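Moving the feed reader to one table

After work on Wednesday I had a free evening, and I used it for Pirkari.

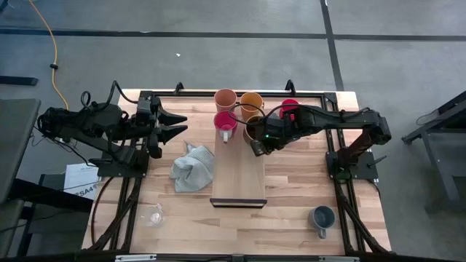
Cups on the table, six of them.

Pirkari is my small feed reader, for those who did not read me before. I wrote the first version for myself and Farah Lubis, and until now it kept every feed in its own file. When I had 20 feeds this was fine. Now I have 192 of them, and each start of the program opened 192 files, read the headers, sorted everything by date and threw most of it away. On my old laptop I could go and wash the dishes.

So now there is one SQLite database with one table for the items and a small one for the feeds. I was afraid of the import, but the script is only two functions. The first reads the old files, the second writes the rows inside a single transaction. My first try had a transaction for every row and I stopped it after some minutes, because I was sure it was hanging. It was not hanging, it was just very patient.

The difficult part was the item identity. The feeds should give a guid for every item, and many do, but some of them change the guid when the author corrects a typing mistake. Then the same post comes back as unread. Elaheh Abbasi wrote to me about this already in August and I answered that I will look at it soon, sorry Elaheh. What I do now: if the guid is new but the link is the same and the feed is the same, I update the old row and keep its read mark. After the import I found 914 duplicates this way. The table has 3,440 items left, and I think all of them are real.

One thing I still don't like is the dates. A few feeds send the date without a time zone, and one sends it in a format I have never seen before. At the moment I take the time of fetching when the parser gives up. Patricio Vidal suggested to keep the original text in an extra column, so it can be parsed again later when the parser is better. I will do it like this, it costs almost nothing.

The search is not moved yet — it still looks only in the titles. I want to try the full text extension of SQLite, but I must first read how it behaves with Indonesian words, where the prefixes make trouble for me.

If you use the version from the repository, please make a copy of your old folder before you update. The import does not delete anything, but I have tested it on two machines only, and both are mine.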